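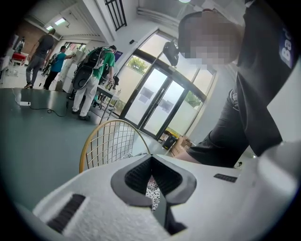
Hand-held grippers vs remote control for soft, bulky items
Forum: Teaching and demonstration

pannikin_red
We've been set a job called Eltis, which is tidying a lounge area: chairs upright, cushions back where they belong, bits and pieces off the floor. I have to decide by the end of December whether we collect the demonstrations with hand-held grippers or by driving the arms remotely. So far I have 203 demos done with the hand-held pair and only 18 done by remote control, so it isn't a fair comparison yet.

What I can say is that the hand-held ones are much quicker to do. A new person gets the hang of it in a morning. The remote station took me 4 days before I stopped dropping things.

My worry is the long bolster cushions. With the hand-held tools people squeeze, twist and swing them the way they would with their own hands, and I'm not sure our arms can follow that. Has anyone trained on both and compared?

low_tide_larry
Yes, on folded towels and bolsters. Hand-held was better for us, provided you throw out the demos where the person moves too fast. We set a speed limit on the wrist and the software beeps if you go over it. People hate the beep but they slow down.

What arms are you running?

pannikin_red
Two Prunitz arms on a fixed base. Reach is the main problem. A person takes half a step forward without noticing and the arm can't.

gumboot_theory
Then I'd go the other way and do it all by remote control. If the operator is driving the real arm, every demo you record is something the arm can do. With hand-held you're recording what a person can do and hoping. We lost most of a season to that at my last job. The recordings looked lovely and the robot kept running into its own joint limits.

low_tide_larry
That's a filtering problem. You can check each path against the arm before it goes into training and bin whatever doesn't fit.

gumboot_theory
You can, and then you find out how much you've binned. Also, a path check tells you nothing about grip force. A person feels the cushion through the handle. The arm gets a finger position and that's it.

pannikin_red
I ran the path check last night over the bolster demos. The failures are nearly all the same thing, which is picking up one end of the bolster and turning the whole body to swing it around. Picking it up close to the middle passes. So I could tell people where to grab.

Force I don't have a good answer for. The Buvico fingers have ribbed pads and they hold fabric well, so I've been leaning on that and not squeezing hard.

tessellate
Be careful telling people where to grab. We gave our demonstrators a page of rules and ended up with a robot that could only do the one grab. The first time a cushion landed crooked it had no idea. I'd tell them to keep their feet still and leave the rest alone.

Tape on the floor works. Two strips, toes behind the line.

low_tide_larry
Agree on the tape. Also vary the start. Drop the cushion, don't place it. If it always starts in the same spot you're teaching the robot the spot.

pannikin_red
We do vary it. The light wire chairs get tipped over and the bolster goes down wherever there's room, then the person works on it with both grippers. The bit that comes up most is getting one set of jaws over the end while the other hand steadies it. 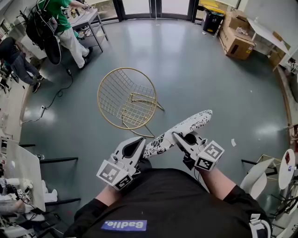 Ustyna Panasiuk reckons two-handed work is the one place where remote control falls apart, and I'm with her. Driving two arms at once through a headset, you end up watching one and forgetting the other. Ours would pinch with the left and wait, then pinch with the right and wait. The robot learned the waiting as well.

gumboot_theory
That's fair for two hands. I'd still want some remote demos in the mix, if only for the last bit of the reach.

tessellate
How much is some?

gumboot_theory
We used one in 10. No science behind it.

pannikin_red
OK, that's a ratio I can manage without wearing anyone out. Plan for now is tape on the floor, the speed beep, path check every evening instead of at the end, and a few more remote sessions on the bolster only. The chairs I'll leave as hand-held unless the checks start failing.

One more question. Does anyone re-calibrate the marker cubes on the grippers during the day, or only in the morning? Mine get knocked a fair bit.

low_tide_larry
Morning and after lunch, and any time one hits the floor. Akolgo has a quick routine for it that takes 4 minutes. I'll dig out the settings file and post it tonight.

pannikin_red
Thanks, that would help.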